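Skirkia Help Community > Selling and Shipping

Kitchen scale keeps disagreeing with the post office

I sell leftover wire and cable online, small stuff, mostly coils I pick up from contractors who over-ordered. I weigh every package at home and buy the label before I drop it off. Lately I'm getting hit with postage adjustments, and the last one said my package was 33 grams heavier than what I typed in. That put me into the next price bracket, which eats most of what I make on a coil! Is my scale dying, or am I weighing things wrong? I weigh the coil first and then put it in a mailer, if that matters.

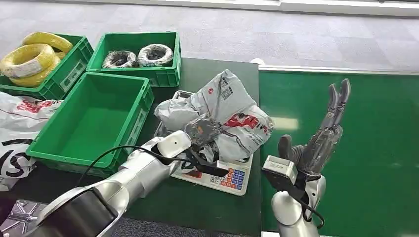

Posted by Shiyu Jiang | 26/06/2021 | 3607 views

I should add that I replaced the batteries and it didn't change anything. I'd really prefer not to buy another scale if I can help it.

Skevness

Well, there's your problem - you're weighing before you pack. The mailer weighs something, the label weighs something, and so does all that tape. Pack it, tape it shut, stick the label on, then weigh it. I did the same thing for months with yarn and felt pretty silly when I figured it out.
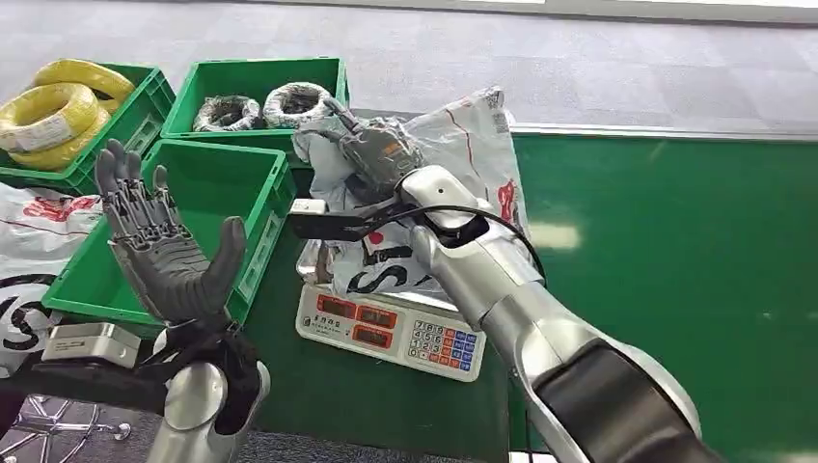 Do you have to round up when you type in the weight?
Go up to the next whole unit your label site asks for, even if you're only a hair over. Rounding down is how most people end up with an adjustment.

Also, keep the old adjustment emails in a folder. If they're all off by a similar amount it's the packaging, and if they're all over the place I'd start to wonder about the scale.

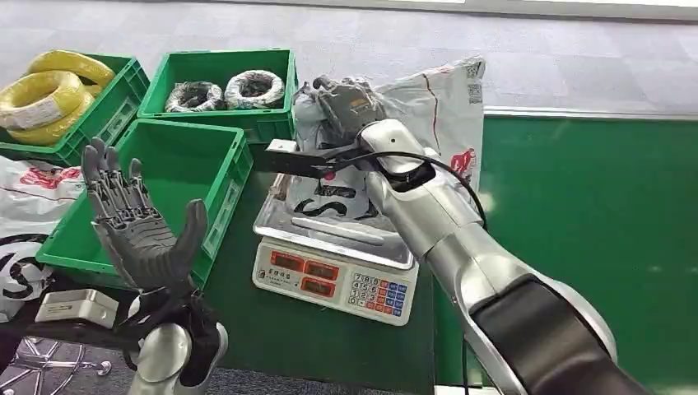

Over the green work surface

Soriano

Agree with Skevness, but check the scale too, it takes five minutes. I have a cheap one that goes up to 2000 grams and it drifts if I move it from room to room.

1. Put it on something hard and level. Carpet will mess with it, and so will a wobbly table.

2. Turn it on with nothing on it and wait for zero. If you turn it on with a package already sitting there, some of them count that as zero (ask me how I know).

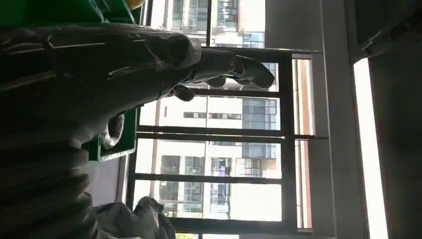
3. Weigh a 100 gram calibration weight. They're cheap, and you can use it forever. Try it in the middle and then near each corner.

4. If it's off, look in the manual for a calibration mode. Mine was hold down the unit button, but they're all different.

Grondadard

just use flat rate boxes, wire is heavy anyway

12 shares | 4 comments

Contact us | Copyright Skirkia Help Community | Back to top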